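Monday, June 8, 2020

I write this at the kitchen table, with the window open. The rain stopped after lunch and the street smells of wet leaves. I wanted to write every evening this month, and I have already missed 5 evenings, so tonight I will be more serious.

The morning went to the order. The shop in Steniveck finally answered about the cups. They have the low ones with the wide handle, but they want to sell a full carton, and a full carton is 72 cups. What would I do with 72 cups? I wrote back very politely and asked if they can divide it. In my language there is a good word for a person who buys too much because the price is nice. I looked for it in the dictionary and English does not seem to have it.

After that I thought for a long time about small kitchens. I have lived with one since March, and I see now that the problem is always the same: the things which must stand. A pot can go inside another pot. A towel can hang. But a toaster oven must stand, and a dish rack must stand, and then there is the mug tree, which asks for air on every side. My old kitchen in Urnora had a long counter and I never thought about it. I put things down and they stayed there.
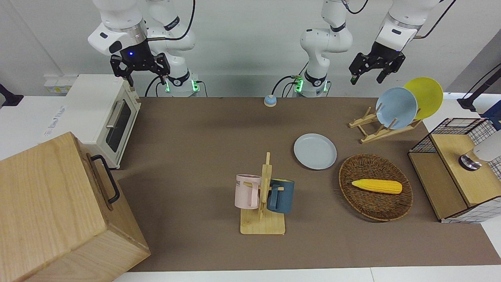

Toaster oven on the left, mug tree in the middle, yellow plate in the rack.

I like very much the pale wood of the mug tree. It is a simple thing, a flat foot and a post with short pegs, and it makes a table look like somebody will soon drink coffee. The cream color of the oven is also friendly. Mine is dark gray and shows every crumb. The brown mat is a good idea too, and I would like a long one for my own table -- maybe not so long, my table is short.

In the afternoon I tried to change my own corner. First I moved the oven to the wall side, with the door toward me. Then the rack went to the right of the sink, where the water can run back. The mugs I tried in 3 different places. Beside the window they looked best, but I could not open the window. Now they are next to the bread box and I hit them with my elbow when I cut bread.

I also washed the shelf above the stove, which I was avoiding. Behind the rice I found the tea from Atinga that I believed was finished. It has almost no smell any more, but I made a pot and drank two cups of it.

Tomorrow I must call Hosura about the bill. It says 844 and I am sure this is the number from last time. I will prepare my sentences on paper before I call -- on the telephone I always forget the easy words first.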